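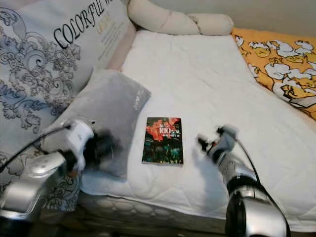
Two robot arms over a bed, small book between them.

Drundoswood Basketball Box Scores
Last updated: Fri 8 March

257 games from the Drundoswood amateur league, typed up from paper scoresheets by Itzel Villaseñor and Miyuki Okabe. One row per player per game, 3392 rows, CSV.

Known problems

Fouls are reliable. Assists depend on who kept score, and the Fonseca home scorer was generous – treat their point guards with suspicion. Minutes are missing wherever the clock was.

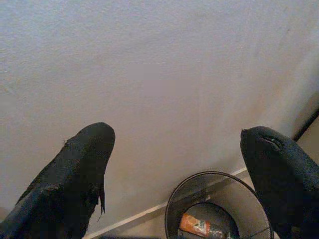
Overtime points are folded into the fourth quarter, so a few teams look far more heroic late on than they were. Broleo forfeited twice and appears with zeros, a fair account of their season.

Corrections go to Leopoldo Zepeda, who will argue. Next release in April.

We use cookies to remember your settings. Accept / Decline

Related
Tarnesix shot charts
Referee assignments
Fonseca roster history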